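10/11/18
Notebook, equipment planning, continued from the page with the coffee on it

Spent the morning on the budget for next round. Veronika wants a number by the end of October's books, which are somehow still open, so I am writing down what I think we need before I go upstairs and agree to less.

Where we stand: 11 hand-held grippers on the shelf, of which two have a finger that closes when it feels like it. Gebhard has taken one apart to fix the other. The tray on his bench now contains one gripper, in the broad sense.

Quotes so far:

Vovine: 692 per unit, pads included, spare linkages extra. Polite people. Their quote is good for a month and their delivery date is "to be confirmed," same as last time.

Clandus: 283 per unit for the lighter model, no pads. Pads are 95 a pair. I asked if it could be used without pads and got a very long answer that meant no. So 378 before we have picked up a single sock.

Lolov: have not answered. Sheila says they answer if you phone. I don't want to phone.

On paper Clandus wins easily. My trouble with paper is that we mostly do laundry. Jeans are heavy, the waistband is thick, and the light model was plainly drawn up by somebody thinking about boxes. Thaddäus had the loaner for an afternoon and says it holds a T-shirt beautifully. With denim he had to squeeze so hard he got a cramp and then went home. I am putting that down as a test result.

Other thing to settle is how many per person. We budgeted one each when the tasks were pick and place. Folding is a two-handed business, and so is anything on a bed, so it's two each, and then one more set if we want a second person working from the other side. Braulio's plan has three people on bedroom tasks at the same time. Three people, six grippers, no spares. I told him that was brave. He took it as a compliment.

Bedroom work, for whoever reads this with the checkbook open:

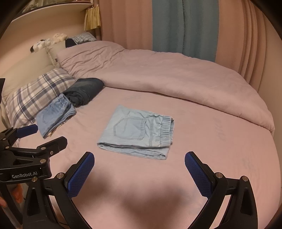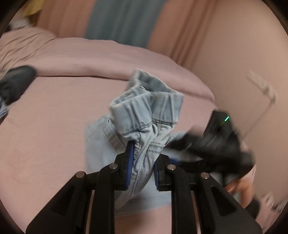
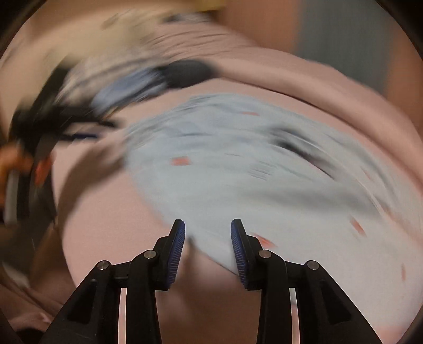
Pads. This is the line everyone wants to cut and I am going to be a bore about it. The ribs go smooth long before anything else gives up, and then the operator squeezes harder, and then we are buying pivots as well. Last order I asked for two spare pairs per gripper and got one, and by spring Sheila was swapping the left pads to the right side like a person rotating tires. Asking for three pairs this time so that I can be cut down to two.

Chargers: nobody budgets for chargers, me included. Adding a line now. Also a proper case for each set, with foam. The present system is a tote bag from a trade show.

Storage is its own problem. The Varela drives are nearly full and Braulio keeps solving it by emailing me a screenshot of how full they are. Not hardware for picking things up, so it goes on Veronika's other sheet, where I hope it will be someone else's fault.

Soft goods: we should own more bedding and more trousers, in more sizes. Cheap, so it will get questioned harder than anything else on the page. I once got a camera mount approved in a minute and then spent half an hour defending pillowcases. Thrift store is fine. Sheila has offered to go, and has asked if there is an upper limit, in a tone I didn't care for.

Where I've landed, in pencil:

- four Vovine units, for denim and towels
- two Clandus with pads, for light stuff and for training new people, who drop them
- three spare pairs of pads per unit (see above, expect two)
- linkage kit and pins, one lot, locked in a drawer Gebhard can't reach
- chargers, cases
- a bag of clothes

Gebhard thinks mixing two makers is asking for trouble, as the fingers don't open to the same width and people will have to get used to both. He's right. He also thinks he can rebuild our bad pair for the price of the pins, and on that I've given him until the quote runs out. If he manages it we buy three Vovine instead of four, and I'll have to be gracious.

Still to do: get Vovine to write a date down. Ask Clandus if their pads fit anything other than a Clandus. Find out who has the loaner, it was due back and Thaddäus says he gave it to me.

Phone Lolov. (Sheila to phone Lolov.)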